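## Slide 4: Series Fiction and the Returning Reader

Good afternoon. On behalf of Boyer Library Services, I will speak to the way readers move through a romance series, using the Litargate novels by Paloma Tran.

- Branch records show 2528 loans of the series. Pause here for the chart.
- Most readers began with book two, *The Hikden Bride*. Note that it can be read alone. 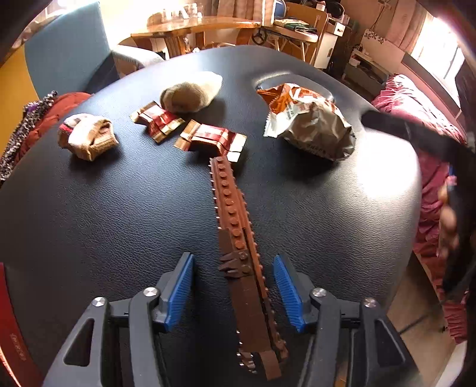

## Slide 5: Shelving and Holds

Series titles should be shelved in reading order, with the number on the spine. Ánh Nông will take questions on holds at the Astora branch.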